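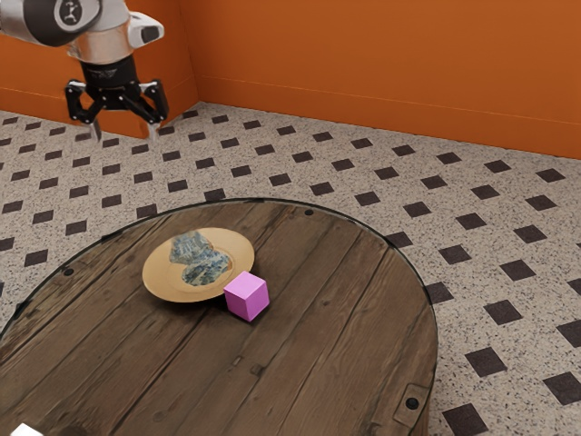 Most vendors of simulated training environments sell scene count. Terkonden's Mosivell package, which our team has had on trial since March, sells variety within a scene, and I think that is the better purchase for a small lab.

The base license covers 16 rooms and 8 arm and gripper models. Each room loads with its own wall color, floor pattern and table material, and the randomizer changes lighting and object placement between episodes. The wrist view is rendered separately – a setting we left on for every run.

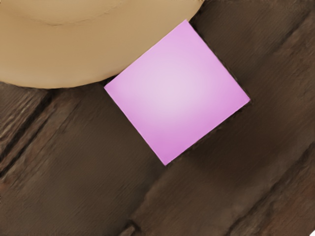
Mosivell render, close overhead view: pink cube beside the tan dish, plank tabletop.

Close placements like this one are worth paying for. A cube alone on a bare table teaches a policy very little about approach angle. My colleague Dennis Mbwambo disagrees and would put the money into contact physics, where Breso is stronger. He has a point about friction settings, which Mosivell exposes in only 5 of its object classes. I would still renew – at the 10-seat price, and with the friction settings opened up.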